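Chapter 7
Storage and Containers

In this chapter you will learn
How to measure the space a container offers
How to match a container to what goes in it
The difference between open and closed storage
How to plan the floor area of a small stockroom

Key terms: capacity, footprint, nesting, dead space, open storage, closed storage, turnover, first in first out

Opening case: The stockroom at Clolden

Clolden is a small company that sells replacement parts for sewing machines. When Yatziri Manríquez took over the stockroom, it held 3,109 different parts in one long room behind the sales counter. Most of them were in cardboard boxes, and many of the boxes had arrived with the parts and had never been changed. A box made for 20 foot pedals might hold three foot pedals and a handful of bobbins. Another was so full that the lid had to be tied down with string.

Manríquez did not order new shelves at first. She spent her first month walking the room with a notebook and a tape measure. For each shelf she wrote down two things: how much of it was taken up by containers, and how much of each container was taken up by parts. The shelves were nearly full. The containers were less than half full. The room was mostly storing air.

The company had been planning to rent a second room in December. After Manríquez showed her figures to the owner, Tamer Bataineh, the plan was put off. She moved the smallest parts into shallow drawers and the medium parts into bins of 2 sizes — a short one and a tall one, both with the same base. Large parts stayed in their original boxes, but only if the box was sound. By the end of the work 46 shelves were free, and the second room was never rented.

Some of the staff found the new arrangement hard to use. Anayeli Galindo had worked the counter for years and knew where things were by the color of the old boxes. For a few weeks she was slower than before. Manríquez put a printed list at the counter, in part number order, giving the shelf and the bin for each item. The list was later moved to a computer, but the printed copy is still kept up to date.

Keep this case in mind as you read. We will return to it in Section 7.4, where you will work out the floor plan for a similar room.

Why containers matter

Almost everything that is made, sold or repaired spends part of its life in a container. Grain sits in silos, letters in trays, bolts in drawers. The container protects what is in it, keeps like items together, and lets them be moved as a group. It also costs money and takes up room, even when it is empty.

People who run stockrooms often give a lot of thought to shelves and very little to what stands on them. Shelves are expensive and are bought once. Bins and boxes come in a few at a time, from different suppliers, and after some years no two are alike. Containers of different sizes do not stack well. They leave gaps at the ends of shelves and above the shorter boxes. These gaps are called dead space, and you will learn to measure them in Section 7.2.

Capacity and footprint

The capacity of a container is the volume it can hold. For a plain rectangular box, you find it by multiplying the inside length, width and height. Use inside measurements. The walls of a thick wooden crate can take up a good part of its outside volume.

The footprint is the area of floor or shelf the container covers. A tall bin and a short bin can have the same footprint and very different capacities. Tall bins use the space above a shelf well, but small items sink to the bottom and are hard to reach. As a rule, the smaller the item, the shallower its container should be.

Some containers are made with sloping sides so that empty ones fit inside each other. This is called nesting. It saves space when containers are returned empty, as milk crates and mail tubs are. The price is a smaller base, so a nesting container holds somewhat less than a straight-sided one with the same opening.

Open and closed storage

Open storage means the contents can be seen and reached without opening anything. Closed storage has a lid, a door or a drawer front. Each has its uses. Open containers are suited to items that are picked up many times a day. Closed containers keep out dust, light and moisture, and are a better choice for paper, cloth and anything that stays in place for months.

The number of times stock is used up and replaced in a year is its turnover. Items with a high turnover usually belong in open containers at waist height. Items with a low turnover can go higher up, or behind a door. If the items spoil or age, the oldest should be used before the newest. This is first in first out, and an open bin filled from the top works against it. The new items land on the old ones, and the ones at the bottom may stay there a long time.

The material matters too. Metal bins stand up to heavy parts and rough handling, but they are heavy to lift. Plastic is lighter and does not rust. Cardboard is cheap and weak when damp.

Figure 7.1 An open metal bin.

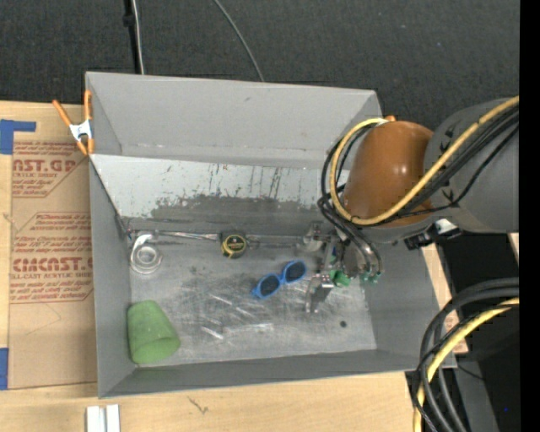
Before you read on

Work through these tasks with a partner. You will need a ruler or tape measure and a notebook.

1. Choose one drawer, cupboard or shelf at home or at school. Measure its inside length, width and height, and find its capacity.
2. Estimate how much of that capacity is in use. Write your estimate as a percentage and compare it with your partner's.
3. List the items that are used most often. Note whether they are in open or closed storage.
4. Draw a plan of the same space with the containers rearranged. Mark any dead space with light shading.

Keep your drawing. You will need it for the exercise at the end of Section 7.2.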